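Zornwood adds a third trim to the Tiris, and takes away the spare

The Tiris hatch gets its mid-life update in October, and Zornwood has spent the money where you will notice it, mostly on the tailgate badge. The new Tokon trim sits above the two existing grades and costs 2617 dollars more than the one below it. For that you get heated front seats, grey alloy wheels and a centre console that has finally learned to close.
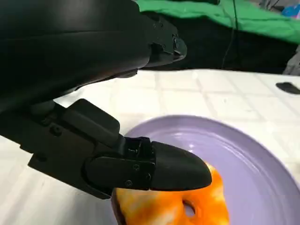 The engine carries over. So does the gearbox, which still treats second gear as a rumour. Towing capacity stays at 1000 kilos braked, and the boot loses a little depth to the new hybrid battery. The spare wheel has gone the same way, replaced by a can of goo and a phone number.

Thandeka Shabalala had one for a week and got 524 kilometres out of a tank, mostly highway, with the air conditioning on and the kids arguing. She liked the seats. The lane assist she switched off before the end of her street, then again every morning after that. 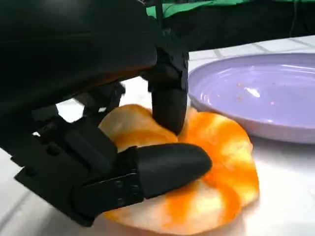
A black robotic hand on a large chip with orange seasoning.

Esteves Motors has taken over 60 deposits so far. Judite Carvalho on the sales desk tells us most buyers want the dark green, currently offered on the base car only. Members can book a test drive through the club page.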